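Student Robotics > Handbooks > Hand-held Gripper

Posted in December by Leszek Jabłońska

Section 4. Recording a pick-and-place session away from the workshop

This section covers the set-up and running of a recording session with the Zuvel hand-held gripper at a site other than the club workshop. It assumes that the gripper has been assembled and calibrated as set out in Section 3. Members who have not yet done the calibration should not take a unit off site.

4.1 Before leaving the workshop

1. Sign out one Zuvel unit and one charger on the sheet by the door. Write the unit number, not your own name for it.
2. Check both finger pads. The ridges must face inward and the pad must be fully seated in the housing along its whole length.
3. Tighten any loose housing screw by hand. Do not use the powered driver. The plastic strips easily and Zundent no longer supplies the older housing.
4. Open and close the trigger 50 times with nothing between the fingers. The movement should be even from end to end. If it catches, return the unit to the shelf with a red tag.
5. Clear the memory card. A full session of 175 takes will not fit on a card that still holds the last one.
6. Load the task sheet for the site. Sheets for Flaltholm and the other agreed sites are kept in the Thaweesak folder.

CAUTION: Do not leave the battery on charge in a bag or a closed case.

4.2 Choosing the work surface

Any steady table may be used. Glass tops are allowed but need more care than wood, for two reasons. The fingers slide on contact instead of stopping, and the tracking software may lose its position where the floor shows through. A mat or a sheet of paper under the object helps with both.

1. Ask the site contact which table may be used.
2. Push down on each side of the table in turn. If it rocks, choose another.
3. Lay the mat flat with one long edge facing the operator.
4. Place the object on the mat so that both fingers can reach its sides. For a computer mouse, point the front away from the operator.
5. Leave other small items where they are if they are more than a hand's width from the mat. The recordings are meant to include ordinary clutter.
6. Stand so that the gripper can travel to the object and back without touching a chair.

NOTE: Printed mats are acceptable. Do not change to a different mat part of the way through a task, as the takes before and after the change will be sorted into separate groups.

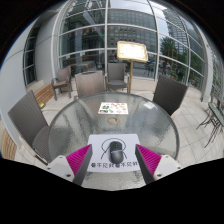
Fig. 4-1. Fingers open on either side of the mat, mouse at the centre. Glass-topped table, outdoor seating.

4.3 Starting position

1. Hold the unit level, with the fingers fully open and pointing at the object.
2. Keep the object between the two pads as seen from the camera. If it is nearer to one pad, move your arm and leave the object alone.
3. Hold still until the status light turns green. This takes longer outdoors.
4. Press the record button once.

If the light stays amber, point the gripper at something with plenty of edges, such as chairs or a window frame, and wait. Large panes of glass can upset the tracking when they fill most of the view, because the reflections shift as the operator moves. Turn a little to one side and try again – a small change of angle is usually enough.

4.4 Recording a take

1. Move forward at an even speed. Do not stop above the object to line up.
2. Close the fingers until both pads touch. Stop squeezing when the pads begin to bend.
3. Lift the object clear of the surface.
4. Carry it to the place given on the task sheet and lower it until it rests.
5. Open the fingers fully before drawing back.
6. Press the record button again and wait for the tone.

A dropped object does not spoil the take. Finish the movement, stop recording and mark the take D on the sheet. Dropped takes are used in the second-year project and should not be deleted.

CAUTION: On a glass top, lower the object under control. Do not let go above the surface.

4.5 Limits on object size and weight

Objects of up to 1000 g may be lifted for a short time. Wide, smooth objects should be gripped across the narrow side. The pads are rated for 3000 closings, after which the ridges wear flat and the grip on glossy surfaces falls off. Enter the number of closings in the unit log after each session so that pads can be changed in time.

Do not lift open drinks, knives, or anything belonging to a member of the public.

4.6 Ending the session

1. Switch off the unit and wait for the light to go out before removing the card.
2. Put back any furniture that was moved.
3. Wipe the pads with a damp cloth. No solvent – it hardens the pad material.
4. Copy the card to the club drive the same evening and check that the first and last takes open.
5. Return the unit and the task sheet. A sheet without take marks will be sent back to the operator.

Faults found on site go in the unit log under the task number. For error codes see Section 6.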